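Rilton Hall Singing Contest: Stage and House Safety Checklist, Semifinal Night

Completed Friday afternoon, before the doors opened. Items marked "Follow up" need another look before the final.

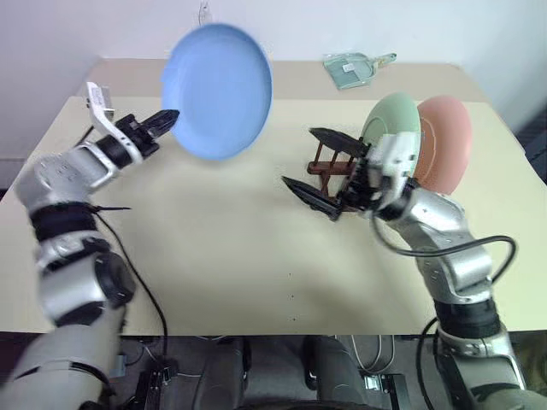

Loretta Baptiste

1. Exits and aisles
Pass. All side doors open fully from the inside. Two folding chairs were in the left aisle and have been moved. Seat limit for the night is 1,691, counting the balcony.

2. Stage floor
Pass with comment. Tape marks for the six singers are flat. One seam near the drum riser had lifted, so I had it retaped before rehearsal. Please don't put the marks on top of the seam again.

3. Overhead lights
Pass. Safety cables are on all 32 fixtures. The new Baran spotlight runs hotter than the old one — keep the side curtain clear of it.

4. Judges' desk
Follow up. The desk rocks when someone leans on the right end. It's shimmed for now. Cables underneath are covered, but the cover stops short of the wall.

5. Sound
Pass. Monitors were checked at the level used in rehearsal. Ear plugs are at both doors. The Plemon speaker stack on the left is strapped at top and bottom.

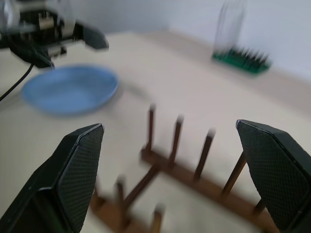
6. Confetti and haze
Follow up. The Fovalov haze machine may be used for the group number only. Confetti cannons need a clear space of 10 feet in front, and the last singer in line was standing inside that during the run-through. Move her mark or turn the cannon.

7. Backstage
Pass with comment. The stairs to the dressing rooms are lit, but the bottom bulb flickers. Parents were waiting on the landing at rehearsal. They should wait in the lobby.

8. Fire extinguishers
Pass. Tags are current. The one by the quick-change booth was behind a costume rack, and the rack has been moved.

Recheck items 4 and 6 before the final.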